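Why Do We Wear Shoes?

Your foot is soft, and the ground can be hard, cold or sharp. Long ago, people tied leather or grass around their feet. Later, shoemakers learned to make a strong bottom part, called the sole.

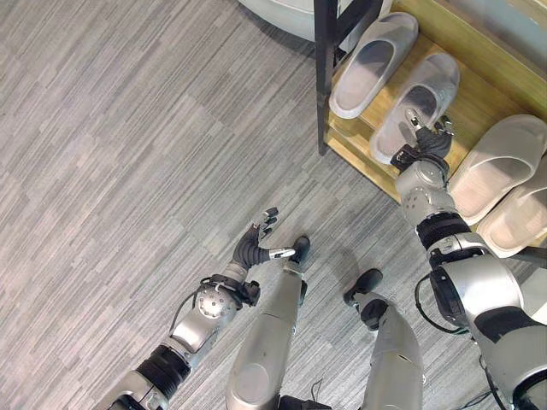 Many families keep their shoes on a rack.

Left and right

For a long time, many shoes had the same shape for both feet. You could wear each one on either side! Lilla Kovács has repaired shoes in Kurham from 1979. She says that old shoes can tell her how a person walks, because the sole becomes thin in some places first.

Shoes for inside

A slide slipper has no laces. Your toes go in at the front and the heel stays free, so you can put it on very quickly. 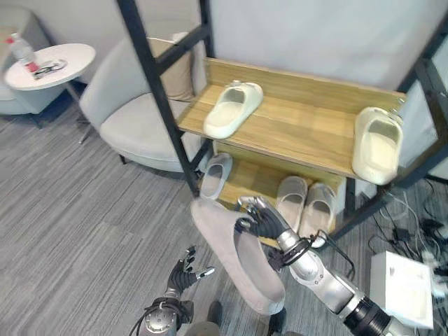

Try it at home

Take one old shoe and look at the sole. Is it thinner at the heel or at the toes? Put paper on it and rub softly with a crayon to see the pattern.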